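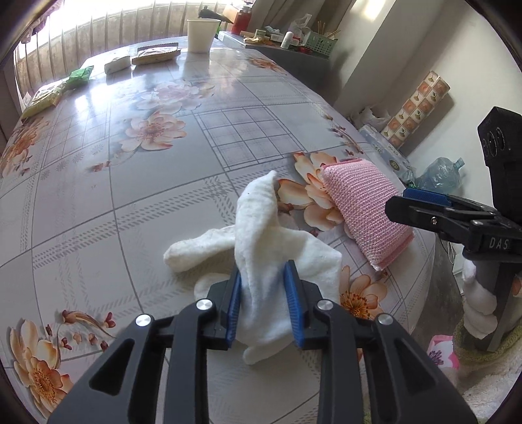 Search the guide Enter keywords Go
Last updated: September

Section 4: Fitting the Falcão clip-on handcycle to your chair

OK, so you've got the box open and the front wheel out, and now you want to get the thing onto your own chair! I've fitted my Falcão to three different chairs over the years (two rigid, one folding) and the first time took me a whole afternoon. You should be able to do it in an hour or so, and after that clipping on and off is a couple of minutes.

I'm a T10 para with good hands, so I wrote these steps the way I do them. Ese Oyelaran, who is a C6 and rides the same model with the tri-pin grips, read through the draft and I've put her notes in where they go.

Before you start

Park on a flat floor, put both brakes on, and put your anti-tippers down if you have them. You'll need the 5 mm hex key from the small bag, a tape measure and a pencil. Check that your chair's front tubes are round where the clamps will sit. The Kurnitz clamps that come in the box don't hold on oval tube, and for those you need the Wirkau adapter set (part 453, sold separately, sorry).

CAUTION: Don't fit clamps on a carbon frame. Ask your chair dealer first, even if somebody at your club has done it and says it's fine.

Fitting the clamps

1. Transfer out of the chair if you can. It's so much easier from a bench with the chair turned to face you. If you're staying in it, get a helper for steps 2 to 5.

2. Measure up from the floor on the left front tube and make a pencil mark at 46 cm. Do the same on the right. If your frame bends right at that height, go down to the first straight bit, and keep both sides the same.

3. Open the left clamp, slip the rubber sleeve around the tube and close the clamp over it. The arrow on the clamp points forward. I put mine on backward once and spent ages wondering why the latch wouldn't catch.

4. Put both bolts in and turn them until they just grip. Leave them loose enough that you can still twist the clamp by hand.

5. Repeat on the right.

6. Roll the handcycle up to the chair with its kickstand down and drop the docking bar into both clamps. Wiggle the clamps until the bar sits level, then tighten all 4 bolts a little at a time, going side to side.

NOTE (from Ese): The latch levers are stiff when new. She uses the long lever kit and pushes with the heel of her hand. You can also loop a strap through the hole in the lever and pull with your wrist.

Setting the crank height

7. Get back in the chair and latch on. Lift the kickstand lever until your casters come up off the floor. Two fingers of space under them is plenty for pavement - I go a bit higher for gravel.

8. Loosen the collar on the mast and slide the cranks up or down. At the top of the turn your hands should be no higher than your shoulders, and at the bottom they need to clear your thighs. Bring your knees together with a strap if they drift out, and look down to check, especially if you don't have feeling there.

9. Tighten the collar. Turn the cranks slowly all the way around, forward and back, and then with the wheel turned left and right.

CAUTION: Check your feet. They need to be strapped on the footplate with nothing loose near the front wheel, laces included.

First ride

10. Pump the front tire to 50 psi.

11. Try the brake before you roll anywhere. Then do some slow loops in an empty parking lot. The turning circle is a lot bigger than you're used to, and you'll want to lean into the turn a little.

12. Stop, take the handcycle off, and go over the clamp bolts again. They settle after the first ride and mine always need another quarter turn.

NOTE: Hills are harder than they look on a clip-on, going up especially, with so little weight over the front wheel. Thierry Sabatier, who leads our rides on the Stirkudmont loop, sits well forward on the climbs and hangs a small bag of sand off the mast. If you feel the wheel spin, stop, hold the brake, and get a push from a friend.

Do a skin check when you get home, same as after any new seating setup. Taking the handcycle off and storing it are in Section 5.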